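Handling rules for thin fabric, second revision

Posted in March, filed under Bench notes

The first version of these rules ran to four pages and was mostly copied from what we used for boxes and bottles. It did not survive contact with mesh. What follows replaces it for all hand-held gripper work on netting, gauze and light bags at the Emley bench. The Derkidside people have a copy and may differ on rule 4.

Rule 1. One demonstration, one task. If the task is to loosen a knot, the recording stops when the knot is loose or when the operator gives up. Folding the item afterwards is a separate recording with its own label.

Rule 2. Both grippers start open and clear of the fabric. A recording that begins with a jaw already closed is rejected at review. We lost 117 episodes to this in the first batch of 1000, and none of them could be repaired by trimming.

Rule 3. Grip a fold, never a single layer. A single layer of mesh slides out of the jaws under quite modest tension, and a thread can catch on a screw head. Gather the material first, then close the tip on the gathered part.

Rule 4. On two-handed work the jaws should close on opposite sides of the feature, or one beside and one below it where there is no room. Tips must not touch. Set the holding hand first and move only the other one.
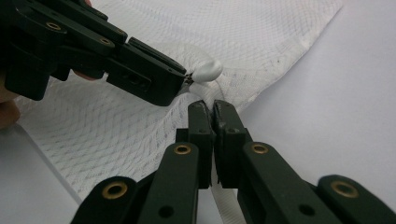

Two grippers on a knot in white mesh, one tip to the left of it and the other jaws directly below.

Rule 5. Keep tension low. The old text said "firm but not excessive", a phrase that every operator read differently. The new text says that the netting may be pulled flat but its pattern must not visibly distort away from the grip. I would prefer a figure in newtons, but we have no force sensing on the hand-held units and I am not going to write down a number I cannot check.

Rule 6. Inspect the jaw faces every 300 cycles. Scuffing on the outer edges is cosmetic and can be left. A burr on the gripping face is not, and the pair comes off the bench until it has been dressed. Log the cycle count either way.

Rule 7. Failed attempts are kept. Mark them as failed, add the reason from the list, and do not record over them. Ahmadpour format has a field for this and the Lollala importer now reads it - version 2 onwards, so check before you upload.

Still open: whether a re-grip in the middle of a pull counts as a failure. I have been marking it as a success with a note. Derkidside marks it as a failure, so at present our success rates should not be compared. Comments are open until the next revision.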